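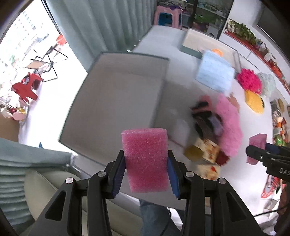 *Pink foam blocks and the big gray box on the sorting table, with the fluffy cushions waiting their turn.*

**24 April 2012.** The spring craft swap at Halell is filling up fast! Sorting began in March, and the tally now stands at 2,491 donated items, up from 862 at the same stage last year.

Soft stuff is the big story this time. Shaggy cushions in hot pink, mint and yellow have come in alongside foam blocks, fabric and more small packaged odds and ends than the shelves on Jakubowski Street were ever meant to hold. Everything gets sorted into open boxes by type, foam first, then fluffy things, then fabric, and the boxes go over to the hall as they fill. Almost 24 are packed already, and they look wonderful lined up together.

Foam is a favorite with the kids' table (stamps, puppets, tiny furniture, you name it), so please keep it coming! Clean blocks of any size are welcome. We still need buttons and yarn too, and wool felt if you can spare it.

Drop-off is at the side door on Jakubowski Street until noon on swap day. Doors open at 12, entry is free, and bags are provided.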